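3.2 スタンドの仮置きと天板の清掃

本節では、Sorix 卓上スタンドを作業台に仮置きする手順を示す。支柱の組み立て(3.1)を終えてから行うこと。

必要なもの
・中性洗剤を含ませた布、乾いた布
・水準器
・面ファスナー式バンド(品番 501)

手順
1. 天板の上の工具、布、バンド類を端に寄せ、中央に設置場所を確保する。
2. リング状のベースを天板に平らに置く。ベースの全周が天板に接していることを確認する。
3. 支柱の根元を片手で押さえ、支柱が垂直であることを水準器で二方向から確認する。
4. 支柱の下部からリングに渡る斜めの補強材に、がたつきがないか確認する。緩みがある場合は 3.1 の手順 5 に戻る。
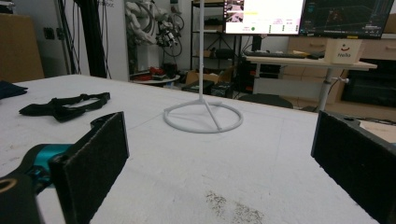

図 3-2 天板中央に仮置きしたスタンド(白)。左は黒のバンド、手前は天板の汚れ。

5. 天板の汚れを拭き取る。濃い灰色の斑点状の汚れは、中性洗剤を含ませた布で外側から中心に向けて拭き、乾いた布で仕上げる。
6. ベースを天板の縁から 120 mm 以上離した位置に移し、手順 3 の確認を再度行う。
7. 使用しないバンドは緩く巻き、ベースのリングの外に置く。

注記
・天板の細かい擦り傷は設置に影響しない。研磨剤で消そうとしないこと。
・支柱を最上段まで伸ばした場合の高さは 840 mm である。上方のケーブルや棚との間隔を事前に測っておくこと。
・天板の厚さが 18 mm 未満の場合、固定用クランプ(別売)は使用できない。

注意
・支柱の上部を持ってスタンドを移動しないこと。転倒のおそれがある。必ずベースと支柱の根元を両手で持つ。
・天板の縁から垂れた布は、スタンドを動かす前に取り除くこと。ベースに巻き込むと傾きの原因となる。
・天板が濡れた状態でベースを置かないこと。

仮置きが完了したら、3.3「支柱の高さ調整」に進む。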